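Leen Yammine
Aug 4, 2023

Rasteven to Hirnmont by rail and bus, one day, hand luggage only. Notes for anyone planning the same route. Thread.

The through ticket is sold only at the station counter in Rasteven. The machines will sell you the rail leg to Fotska and nothing past it. Buying the bus separately costs more and you lose the protected connection.

The train is a two-car diesel, no reservations. Sit on the left going east. The line follows the river as far as Zwane, then climbs. Toilets in the rear car only.

Change at Fotska. The timetable gives 14 minutes. The bus stop has moved from the front of the station to the far side of the tracks, and the underpass is signed for the old stop. Ignore the sign and take the stairs at the end of the platform.

The bus takes cash or the through ticket. No cards. Large bags go underneath, and the driver wants them loaded before you board.

The road tops out at 2198 meters. There is a ten-minute stop at the pass with a kiosk and a water tap. It was windy enough that most passengers stayed on the bus.

Hirnmont itself sits at 973 meters, so it is a long descent - 31 hairpins according to the road signs. If you get carsick, take something at the pass.

Lodging: I paid 3000 in local money for a single with breakfast, two streets up from the bus yard. Rooms facing the yard are cheaper and the first departure idles under them from 5:20.

The upper trail to the 2332 summit is open through the end of August. The lower one is closed past the second bridge. The tourist office map still shows both as open.

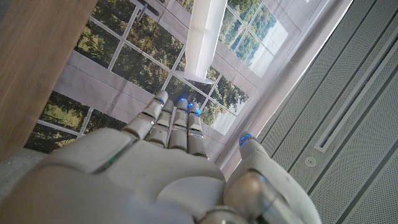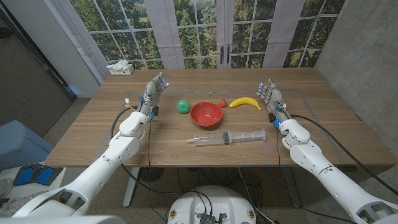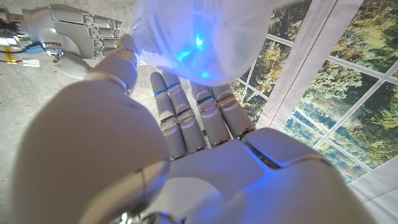
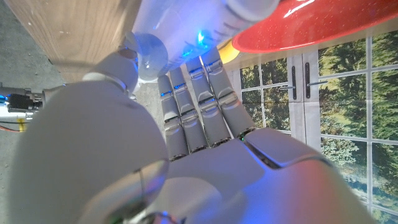 Zwane Rail Notes replied that the counter in Rasteven now shuts for lunch from 12:30 to 1:30, so anyone aiming for the early afternoon train should get the through ticket in the morning.

Thanks, adding that. My return is by the same route, and I will post the bus times from the Hirnmont end once I have checked them against the board.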